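I'd been trying to pin Marcelle Pruvost down for weeks, and when she finally had an hour free she spent the first ten minutes of it complaining about a shipping quote. Fair enough! She runs equipment purchasing at Grastton, where they teach household robots to tidy up after people, and the quote was for 30 hand-held grippers going out to data collectors' homes.

"Everybody wants to talk about the arm," she told me. "The arm is one line on my sheet. I've got 154 lines."

I asked what the other lines were and she turned her laptop around. Replacement fingers, straps, screws (so many screws), storage cards, padded cases, a second set of chargers. Jérémie Lemaire, who handles the collectors, had added a note asking for spare straps for everybody. She'd cut it, then put it back.

"He was right," she said. "Don't print that." I told her I was printing it.

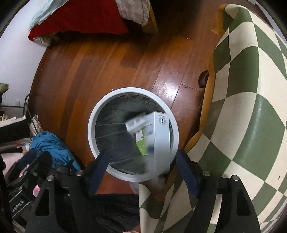
Her budget starts with the chores, and I liked that a lot. Before she prices anything, Marcelle has her team write down what the hands will be doing all day, in real bedrooms with real stuff on the floor. Dropping a box in the trash is on the list, and she has opinions about it. A cardboard box with a slim tube going in alongside it, over a bin with a dark liner, is two shapes in one throw, and she wants fingers that can cope with both before she signs for a full order. "If a vendor only shows me foam cubes, I ask them to go find some garbage," she said.

So how do you buy for that? Her answer was to go small first. She ordered 6 units, kept them in use until August, and logged every part that had to be replaced. Faustine Vasseur in accounting hated it, since the per-unit price was so much better on the big order, and the two of them went back and forth for a month (Marcelle did the voices for me, and I wish you could have heard them).

The log won. It had 1007 entries by the end, most of them boring, and fingers and straps came up way more than anything electronic. That's where the spares money went.

I wanted to know what she'd do differently. She thought about it for a good while.

"Ask for the parts list with prices before the demo," she said. "Once the team's seen the demo they're in love, and I'm the mean one." She'd also put the training hours in the same budget as the hardware. Last time they sat in Timothée Deschamps's budget and he found out pretty late.

The full order is still waiting on that shipping quote.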